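# Sorting Small Parts by Colour: A Report on Bin Choice and Table Layout

Submitted by Chaimae Tawfik, second-year practical project, Ledesma workshop programme

## 1. Purpose

The project considered how loose toy bricks may be sorted and put away on a small table, and whether the colour of a bin affects the ease with which its contents are checked. The work was carried out in April in the Ledesma teaching room, on a patterned work surface with papered walls at the back and sides.

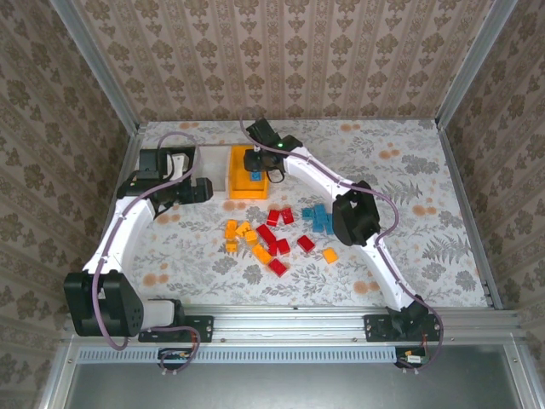
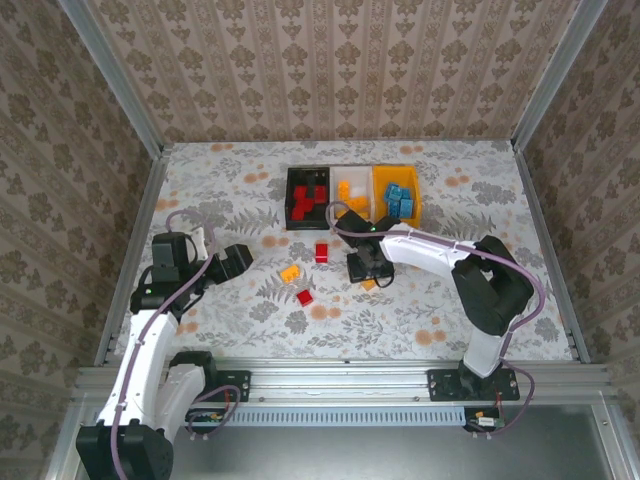
## 2. Background

The Grandeo toy library lends building sets to families and receives them back in mixed condition. Its current stock list gives 2,770 bricks, which are returned in bags and must be sorted before they can be lent again. The library asked whether open bins would serve better than the lidded boxes now in use. A previous report from the programme, known as the Edach study, had dealt only with the labelling of boxes and made no recommendation on their shape.

## 3. Method

Sorting was limited to three colours: red, yellow-orange and blue. Open bins were preferred throughout, so that the contents could be inspected from above. Each session began with the bricks mixed and ended when the table had been cleared. Bricks were moved one at a time, and a brick placed in the wrong bin was left there until the end of the session so that the error could be recorded.

A total of 17 sessions was completed. Two were excluded from the results, as bricks from a different set had been mixed in by mistake.

## 4. Findings

### 4.1 Bin colour

Contrast between the bin and the bricks was of greater importance than had been expected. Red bricks were easily seen against black, and blue bricks against yellow-orange. Yellow-orange bricks in a white bin were also distinct, although under the evening lights they appeared paler and had to be checked twice. When yellow-orange bricks were tried in the bin of a similar colour, checking took longer and the arrangement was given up.

### 4.2 Position of the bins

A single row at the back of the table left the front free for unsorted bricks. Bins placed further forward were knocked on several occasions.

### 4.3 The table covering

The printed leaf pattern caused some difficulty. Its orange details resembled the yellow-orange bricks at a glance, and a small number of these were overlooked during clearing. A plain covering would be advisable for any further work.

## 5. Costs

Cindus, the supplier approached by the programme, offers plain open bins in packs of 10. One pack would meet the needs of the library's sorting table and leave spares for incomplete sets.

## 6. Recommendations

It is recommended that the library adopt open bins in contrasting colours, arranged in one row at the back of the table, and that the table be covered in a plain grey or white material. Lidded boxes should be kept for storage on the shelves. The recording sheets from all sessions have been deposited with the programme office and may be consulted on request.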